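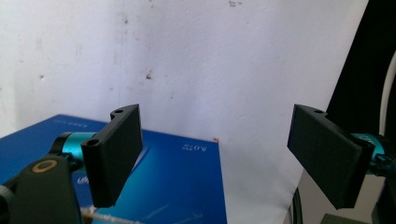
Session 7. The two fingers apart, pads facing, blue box behind.

Home Schedule Handouts Reading Contact

The lost zero: what went wrong with Brutus

Welcome back, everyone, and thank you for sticking with me through the force tables last time, which I know were heavy going on a full stomach. Today is a story more than a lecture, though there is some arithmetic hiding in it, and you'll want it for the exercise.

Most of you have met Brutus by now. He is the gripper we use on the soft-object bench at Plattner, and he got his name long before he deserved it. In April he started to deserve it. Hubert Hubmann was running a long grip test for the Grudier project, open and close, open and close, and somewhere past cycle 700 the soft samples began coming out flatter than they went in. The log said the gap between the pads was exactly what we had asked for. Hubert got out a steel ruler (always bring a ruler, please!) and found the pads 7 mm closer together than the log claimed.

Now, 7 mm doesn't sound like a great deal, and on a cardboard box you might get away with it for a while, because the box pushes back and the current limit steps in. A soft thing hardly pushes back at all. The gripper goes on closing quite happily, and by the time the current has climbed high enough to trip anything, the damage is done. We lost a good few balloons that way before it occurred to us to stop blaming the balloons, and I include myself in that, I was the worst of the lot. 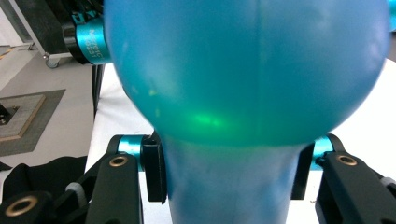
Notes by Lorenz Bühler
Mon 9 October

A pad on each side of the neck, just under the bulb, is the hold I'd like you to keep in mind for the rest of these notes. With a hold like that, everything depends on the gap. Set it too wide and the balloon slides; too narrow and you are squeezing air up into the bulb, where the skin is already stretched.

So where did the zero go? The Nurnent controller finds it at startup by opening the fingers to the stop and calling that place home. There had been a short dip in the supply, long enough to restart the controller and too short for any of us to notice the lights. It came back up with the fingers half closed around a sample, skipped homing because a saved value was present, and carried on from the wrong place. No alarm, no red lamp. As far as the controller knew, all was well.

Two faults, then, and I'd like you to keep them apart in your write-ups. The first is the restart. The second is that a saved zero was trusted without a check, and that one is ours, in our own startup script.

What we do now on the bench:

- After any restart, clear the jaws and home the gripper before anything else.
- Measure the open gap with the ruler and write it on the sheet.
- Keep hands out from between the pads until homing is finished. Hubert got a pinched thumb finding this out.
- If the log and the ruler disagree, stop the run and come and find me.

For the exercise, take the false gap from Hubert's log, work out the true one, and say at what point the current limit would have tripped on the box and on the balloon. Show your steps, even the ones you crossed out. I do read them.

Shares 2 Comments 7

Contact | Course handouts | Back to top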